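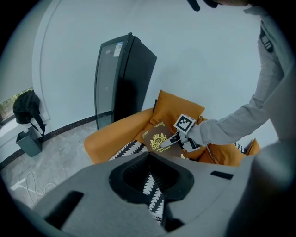 Sofa, cushions and patterned throw in the lounge at Rindik House, with a book from the lending shelves on the seat.

Lounge and Common Room Attendant (part-time)
Employer: Dallel Residences
Location: Rindik House, second floor and ground floor
Reports to: Sigita Lukoševičius, Head of Resident Services
Reference: 863
Closing date: 6th August

Dallel Residences invites applications for the position of Lounge and Common Room Attendant at Rindik House, a furnished residence for visiting staff, postgraduate students and their families. The post is permanent and part-time, and is open to applicants with or without previous experience in housekeeping.

About the post

Rindik House has six shared rooms: the main lounge, the Sheikh Reading Room, two television rooms, a dining room and a small music room. Residents use these rooms from early morning until late evening, and they are furnished as living rooms in a private home would be, with upholstered sofas, loose cushions, throws, table lamps and books. The attendant keeps them in good order throughout the day and returns each item to its place.

The post is separate from the cleaning service, which is provided under contract. The attendant does not wash floors, clean restrooms or remove trash from the kitchens. Work is carried out while residents are present, and the attendant is expected to tidy around them with courtesy and without hurry.

Main duties

Cushions and throws. Straighten and turn sofa cushions, fold or drape throws according to the plan for each room, and set aside any item that is stained or torn. Covers are sent to the laundry each week and recorded in the linen book.

Books. Collect books left on sofas, window sills and tables, and return them to the correct shelf. The lending shelves hold up to 500 volumes, including a number of decorated hardcover editions that must be handled with clean, dry hands. Books are not to be left face down or stacked on the arm of a sofa. Damaged books are passed to Resident Services and are not to be repaired by the attendant.

Beverage refrigerators. Restock bottles and cans from the ground floor store, bring older stock to the front, wipe the glass doors, and enter the temperature on the sheet twice per shift. Any fault must be reported to the maintenance desk at once.

Furniture. Return chairs and side tables to their marked positions. Sofas are moved by two people only, and the attendant should request help through the front desk.

Lost property. Label, log and deliver all personal items to the front desk before the end of the shift. Laptops, telephones, keys and medication must be handed over immediately.

Resident requests. Answer simple questions about the rooms, take bookings for the music room, and refer all other matters to the duty manager.

Hours and pay

The attendant works four shifts per week on a published rota, including one evening shift. Rotas are issued a month in advance and shifts may be exchanged with the agreement of the duty manager. Pay is set at Grade 6 of the Dallel support staff scale, with an evening supplement. Paid vacation is calculated in proportion to hours worked. A uniform top and indoor shoes are supplied, and a meal is provided on any shift that includes the dinner period.

New staff complete a paid introduction of four shifts alongside an existing attendant. The introduction covers room plans, care of upholstery and books, safe lifting, and use of the Fluteo rota system.

Requirements

Applicants must:

- be at least 18 years of age and entitled to work at the location
- be able to bend, kneel, reach across furniture and carry light crates of drinks, with reasonable adjustment where needed
- read and write English well enough to complete the linen book and the lost property log
- be courteous and discreet in dealing with residents, including children
- be available for the evening shift

Experience in a hotel, library, care home or similar setting is welcome. Knowledge of a second language is also welcome, as many residents are new to the country.

How to apply

Please submit a completed application form and a letter of no more than one page explaining your interest in the post. Forms are available from the front desk at Rindik House or by mail from Resident Services. A résumé may be attached but will not be accepted in place of the form. Quote the reference number on all documents.

Shortlisted applicants will be invited to a short interview with Sigita Lukoševičius and the duty manager, Yannick Guérin, followed by a practical exercise in the main lounge. The exercise takes less than half an hour and requires no preparation. Applicants who need an adjustment to either part should say so on the form.

Applications received after the closing date will not be considered. Persons who applied for the July vacancy may apply again and should complete a new form. Two references will be requested from the successful applicant before an offer is confirmed.

Dallel Residences is an equal opportunity employer. Application documents are kept for six months and then destroyed.

Questions about the duties of the post may be addressed to Yannick Guérin through the front desk.

This website uses cookies to remember your settings and to measure visits. By continuing to browse, you agree to our use of cookies. Accept all | Necessary only | Cookie policy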